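FLASCOMBE KITCHEN LIBRARY OPENS ITS DOORS TO THE GADGETS YOU USED ONCE

Town of Flascombe to lend out waffle irons, fish kettles and other regrets

FLASCOMBE, June 12, 2023 - The Jamiter Kitchen Library, a lending service for cookware that most households need one afternoon a year and store for the other 364 days, opens to the public this month in the former Gerlach shoe store on Mill Street. Members may borrow up to four items at a time for two weeks. Extensions are available to anyone whose jam hasn't set.

The library begins with 1000 items on its shelves, nearly all of them given by residents of Flascombe and neighboring Tanditz during a collection drive in February. The drive was planned to last ten days. It was stopped after six, when the shoe store's back room could no longer be entered by an adult facing forward.

"We asked people to give us the thing at the back of the cupboard," said Hannelore Wunderlich, founder of the library. "We hadn't thought about how many cupboards there are. We now own 30 fondue sets. I'd like the people of Flascombe to have a long, hard think about fondue."

Membership costs 40 dollars a year per household, or nothing at all for anyone who donates an item the library doesn't already have. Fondue sets no longer qualify. Bread machines are under review.

The idea grew out of a kitchen renovation at Wunderlich's own home, during which she was obliged to put everything she owned in the dining room and look at it. Among her finds were two pasta rollers, a melon baller still fastened to its card, and an egg poacher she can't remember buying and has no wish to discuss. She asked her neighbors whether they had similar collections. They did, and several of them wanted to show her.

The trouble, the library believes, starts on the countertop. Home cooks tend to judge a kitchen by the size of its counter and then cover the counter until there's a spot left the size of a paperback, and on that spot they make dinner for five.
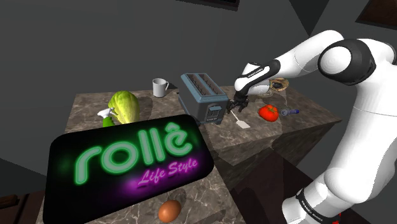 My counter got bigger when we moved and I have less room than I did before, wrote Delphine in the comment book at the library's preview evening, adding that she'd be bringing in the rice cooker, the other rice cooker, and possibly her husband's smoker if he could be kept out of the garage for an hour.

The comment book is now on its second volume. Visitors at the preview were invited to suggest items for purchase, and the most requested, by some distance, was a really big stockpot. The library has ordered three. It has also received a request for a wood-fired oven, which it is treating as a joke until it hears otherwise.

Items are arranged by occasion. Visitors will find shelves marked Holidays, Too Many Tomatoes, Someone's Coming to Stay, Birthday Cakes Shaped Like Things, and I Saw It on Television. The last is the longest shelf in the building. Each item carries a card on which borrowers can leave notes for whoever has it next, and a few of the donors have started things off. The card on a hand-cranked apple peeler reads "Clamp it to a table you don't love." The one on a croquembouche mold says only "Good luck."

Everything electrical has been tested before going on the shelf. Anything that failed, smoked, or made what the tester's log calls "the noise" was sent for recycling. Borrowers are asked to return items clean, with all of their parts, and to own up about breakages. There are no fines. There is a chair next to the front desk where late borrowers may sit and explain themselves.

Short classes will be held in the old fitting area, which still has its slanted mirrors at ankle height. The first four are Knife Sharpening for the Nervous, Canning Without Incident, What Is This Attachment For, and Five Tools and a Pot. In that last one, students pick five hand tools and cook a full meal with nothing else. The class filled up within a day, and the argument over which five has been going on ever since.

Wunderlich's own list is a chef's knife, a wooden spoon, a peeler, a box grater and a turner. The turner has drawn the most mail. One camp holds that it does the work of four other tools and should be issued to every citizen at the age of twelve. The other camp uses tongs, and has been just as firm about it - one letter ran to three pages, with a diagram.

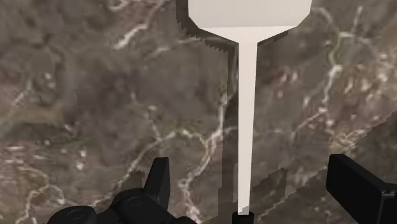 Tongs can't get under an egg and they never will, said Rosalind, who had come in only to drop off a muffin tin and stayed until closing to make sure the point had been written down.

It has been. The library takes no official position on tongs, though it does lend them, in three lengths.

Not everything offered in February was accepted. The library turned down a chest freezer with its contents, a set of steak knives described by the donor as "mostly decorative by now," and a sealed box labeled GRAVY. Several donors have since asked to borrow back the items they gave. They're welcome to, on the usual terms, and at least one ice cream maker has already been promised to the family that parted with it.

Opening hours are 30 minutes after the Mill Street school lets out until seven in the evening on weekdays, and mornings only on weekends. Parking is behind the building. Anyone planning to borrow the large paella pan should bring a large car. The pan has been measured against a compact, and the compact lost.

The library will also take in further donations from the start of next month, by appointment, one box per household. Please call ahead. Please don't leave things on the step overnight, however nicely they're wrapped. Food processors should arrive with their lids, or with a believable story about the lid.

About the Jamiter Kitchen Library

The Jamiter Kitchen Library is a nonprofit lending service for the households of Flascombe and Tanditz. It is named for Jamiter Lane, where its first shelf stood in a carport for one very wet winter. It is funded by memberships, class fees, and the resale of duplicate fondue sets. Inquiries about fondue sets are warmly encouraged.

Press contact: Hannelore Wunderlich, at the front desk during opening hours. Interviews can be arranged on request, and reporters are welcome to look around, although they should expect to be handed a waffle iron on the way out.

Contact us | © 2023 Jamiter Kitchen Library | Back to top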